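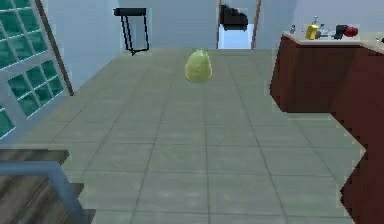

Who should sign off on a household robot before it is allowed into a real kitchen? A person who had no part in building it, working from a written standard that the public can read.

That position is not yet common practice. Most developers test their own machines in simulated rooms, choose their own pass mark and publish the figure they like best. A simulated kitchen with a single object on an open tiled floor is a reasonable place to begin. It should not be the whole of the evidence.

The Prostau working group, on which I sit with Hagos Zeleke, has proposed that every simulated trial be logged, failures included, and that the log be kept for 2 years. Our draft asks for 748 trials per task, of which at least 200 must use room layouts the developer has not seen. Simadano has objected to the cost. The objection is a fair one, and smaller firms may need longer to comply, but the requirement itself ought to stand.

We would also require that the rendering be declared. Where floors, windows and cupboards are drawn coarsely, the report should say so, and the licensing body should weigh the results accordingly – a cupboard edge that is ragged in the simulator will be straight in a home.

Mr. Zeleke would go further and bar any claim of household readiness until 40 supervised home visits are complete. I favour his wording. The draft returns to members in February, and written comments will be received until then.

Treasa Fitzgerald
10/27/18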